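Hauswirtschaft Grundkurs, Kursunterlage zu Einheit 3
Ordnung auf der Arbeitsfläche
Trimton, Stand: 25. Dezember 2020

3.1 Ausgangslage
Vor jeder Übung wird die Arbeitsfläche freigeräumt und trocken abgewischt. Der Tisch steht an der Wand, damit nichts nach hinten herunterfällt. Helle, glatte Wände ohne Regale sind vorzuziehen. 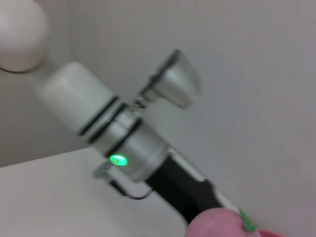 Benötigt werden eine Schüssel und einige kleine Teile. Taschen und Jacken kommen in den Nebenraum.

3.2 Schüsseln
Kunststoffschüsseln sind leicht und verrutschen schnell. Gefasst wird am Rand. Beim Umsetzen die Schüssel ganz anheben, nicht über die Platte schieben. Die Öffnung zeigt nach oben, solange etwas darin liegt. Für die Übung genügt eine kleine Schüssel; große Rührschüsseln (Inhalt über 1.000 ml) folgen in Einheit 12.

3.3 Kleinteile
Runde Teile zuerst wegräumen, sie rollen. Weiche Teile, etwa Teigstücke oder Knautschfiguren in Obstform, nur locker greifen, sonst bleiben Druckstellen. Zwischen den Teilen etwas Abstand lassen.

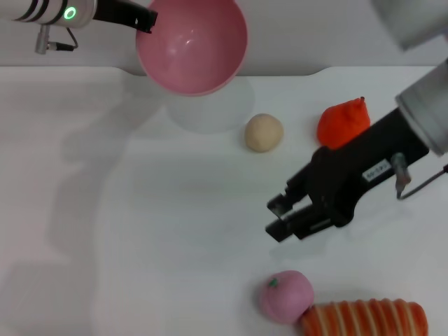
Reihenfolge beim Einräumen: schwere Teile nach unten, weiche obenauf. Danach die Schüssel an ihren Platz stellen und die Platte noch einmal abwischen.

Aufgabe bis zur nächsten Einheit: eigene Arbeitsfläche zu Hause skizzieren, feste Plätze eintragen. Vgl. Arbeitsheft Dridgate, S. 133.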